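Prendergast Toy Library - Frequently Asked Questions

Last updated May 19, 2019. Kirsten is still fixing bits of this so check back.

Who can join?
Anyone with kids under 8, grandparents too. Family day care is fine. You don't have to live in Prendergast, we have members from all over the shire.

What does it cost?
$571 for a centre or kinder. That's the whole year, unlimited toys within reason. Families pay by the term, ask at the desk for the current rate. Concession card holders get a discount, bring the card.

How many toys can I take?
5 per visit for families, 16 for centres. A puzzle counts as one toy. A train set counts as one toy, even the huge one. Ride-ons count as 2 becuase they take up half the shed.

How long can I keep them?
Two weeks. You can renew once by email unless somebody's waiting on it. Party hire items are overnight only, no renewals, please don't ask Ditte.

What if I'm late?
Small fine per toy per week, goes on your card. Pay it when you're next in. School holidays we don't charge, just get it back first session of term.

We lost a piece. Now what?
Tell us. Really, just tell us. Note it on the tag and we'll look at the contents card together. One block from a big set, no charge. Missing game dice, we have spares. If it's a part that makes the whole toy useless there's a replacement fee, see the sheet on the door. If it turns up under the couch in May next year, bring it in and we'll credit you.

Something broke.
Same deal. Don't glue it yourself please. Mogens does the repairs and he'd rather start with the clean break.

Do I have to clean things?
Yes. Warm soapy water for plastic, damp cloth for wood, dress-ups through the wash and DRY before they go in the bag. Puzzles just a wipe. Toys that come back sticky get a cleaning fee. Batteries out if you won't be using it.

Do I have to do duty?
One session a term or pay the no-duty levy. It's easy, you check toys in and out and have a cuppa. New members get paired with someone who knows the system. Swaps are up to you, write it on the roster.

Can I reserve a toy?
Yep, through the Zivik login or by phone. We hold it till the end of the next session then it goes back on the shelf. Can't reserve party stuff without the deposit.

How should small things come back?
In the tub or bag they went out in, tag attached. Loose blocks and little bits stay out on the table untill they're counted, then into a bin. Don't mix sets, it takes ages to sort out.
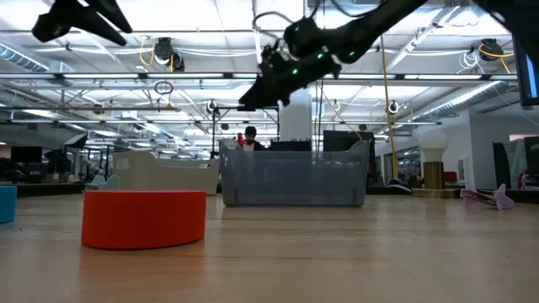 Do you take donations?
Sometimes. Good condition, all the pieces, no soft toys, no walkers. Email Kári first with a photo. Please don't leave bags at the gate, they get rained on.

Is there parking?
Behind the hall, off the lane. Not in front of the Orkgate driveway, they do tow. Pram ramp is on the left side.

Can my kids come in with me?
Course. There's a play mat up the back. Keep an eye on them near the car park door.

How do I cancel?
Return everything, tell whoever's on the desk, done. No refund part way through a term but we can put a membership on hold if you're travelling or there's a new baby.

Still stuck? Email the desk or ask for Kirsten Oddsson during a session.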